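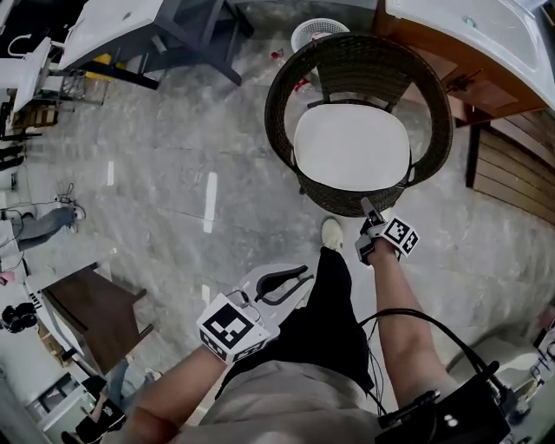

I've had wicker chairs in one room or another for 15 years, and I still do the cleaning in the same lazy order. Cushion off first, out the door for a good shake, then the vacuum with the soft brush. Go along the weave and then across it, because crumbs that hide from one direction will come out from the other. Do the floor last! I used to sweep first (every single time) and then knock a whole new mess down from the chair.

For the corners where the strands cross, I like an old toothbrush or a cheap paintbrush, dry. If something is really stuck, I put two drops of dish soap in a bowl of warm water, wring the cloth out hard and wipe. Then a plain damp cloth, then leave the chair somewhere airy overnight. Not by the radiator — I did that one December and the seat creaked like an old gate until spring.

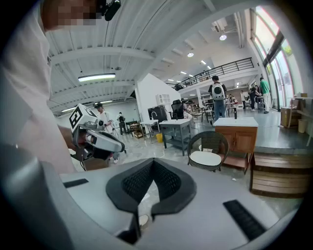
White cushions scare people off, and I get it. My rule is that the cover has to come off, or I don't buy the cushion. Wash it cold, inside out, and put it back on while it's the tiniest bit damp so it pulls smooth. A round white one on a dark brown frame looks so fresh, though, that I'd put up with the extra laundry. Keep a yellow bin or any old tub under a table close by, the way there's one under the gray metal table, and toss your brushes and cloths in there. Mine also holds the clothespins and a tape measure I keep losing.

Loose strand? Don't pull it and don't snip it yet. Jhun Dela Peña taught me to dampen the end, tuck it back under with a blunt butter knife and add a dot of wood glue. Hold it with a clothespin until it sets. I've fixed two chairs that way and they both get sat in every day.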